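Folding for the Swap Shelf: My Textiles and Home Project
Project report, spring term
Nermin Karabulut

Why I picked laundry

When we were told to choose an everyday job and study it for the whole term, most of my group went for cooking. I went for folding, mainly because I'm terrible at it! My closet at home is basically a landslide. I also help out at Findura, our campus clothing swap, and in May we take in so much stuff that the shelves look awful by lunchtime. Last year the swap handled 3491 pieces of clothing (I got that from the sign-in binder, which somebody kept very faithfully), and every one of them had to be folded by a person at least once.

So my question was pretty simple. What makes some things easy to fold and other things a pain, and does it help to change how you set up the table first?

Setting up the table

I settled on a plain white tabletop with a basket at the back corner for clothes waiting their turn and a spot on the other back corner for the finished stack. It took me a while to get there. My first setup had the basket in front, and I kept leaning over it and dragging sleeves through the pile. Moving it back fixed that in one afternoon. White is also great for seeing the outline of a shirt, so you notice when one side has tucked itself under. 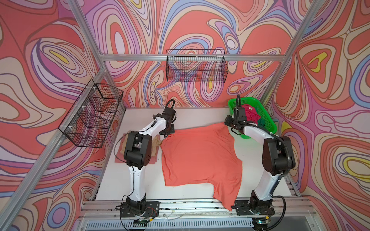 T-shirts were my main subject, and I have strong feelings about them now. The thin jersey kind never wants to lie flat. You smooth one side and the other side bunches up, and if the hem slips over the front of the table the weight pulls the whole shirt toward you. I ended up with a rule for myself: get the body flat first, then worry about the edges. Before that rule I was chasing wrinkles all over the place and getting crankier by the minute.

The method I used came from an old handout we call the Vurkum fold, after the dorm where it was pinned up in the laundry room. It goes like this:

1. Lay the shirt out with the front facing down and smooth it from the middle outward.
2. Fold each side in toward the center, sleeves included, so you have one long strip.
3. Bring the hem up to the collar, then fold once more.
4. Put it on the stack and take the next one from the basket.

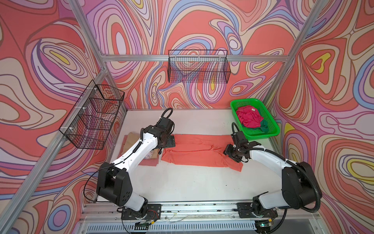
What I learned from the timing

I practiced on 200 pieces over the term, in batches of 25. I'd love to report beautiful numbers, but my first 4 batches got timed with a kitchen timer that I kept forgetting to stop (sorry), so I only trust the later ones. In those, T-shirts got faster every time. Pants were quick from the start. Anything with a hood was slow and stayed slow.

The bright colors in the basket were more useful than I expected. A pink thing on top of a dark green thing is easy to pick apart at a glance, but a basket of all black clothes is a guessing game. I started mixing colors on purpose when I loaded up, and I'd tell anybody at the swap to try it.

The odd stuff

Then there are the things that aren't really clothes. Tote bags were the worst! The handles have a mind of their own, and if the bag goes down crumpled, you can't find a straight edge to start from. Avcı, my project partner for the last two weeks, lays the handles down along the front and folds the bag in thirds over them. I prefer handles tucked inside. We argued about it way longer than a tote bag deserves and put both versions in the appendix.

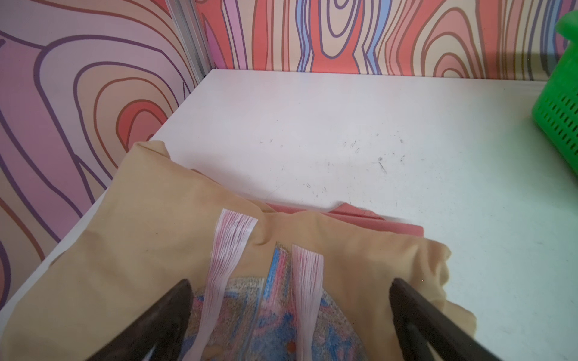
Figure 3. Tan tote bag with printed front and pale pink-and-white handles, before folding.

What I'd change next time

I'd get a deeper table, for one thing. I'd also sort by fabric before starting, so the slippery ones come in a row while my hands are used to them. And I want to try towels, which I skipped completely this term. The swap has already asked if I can run a folding hour before the next big intake, and I said yes, as long as someone else does the hoodies.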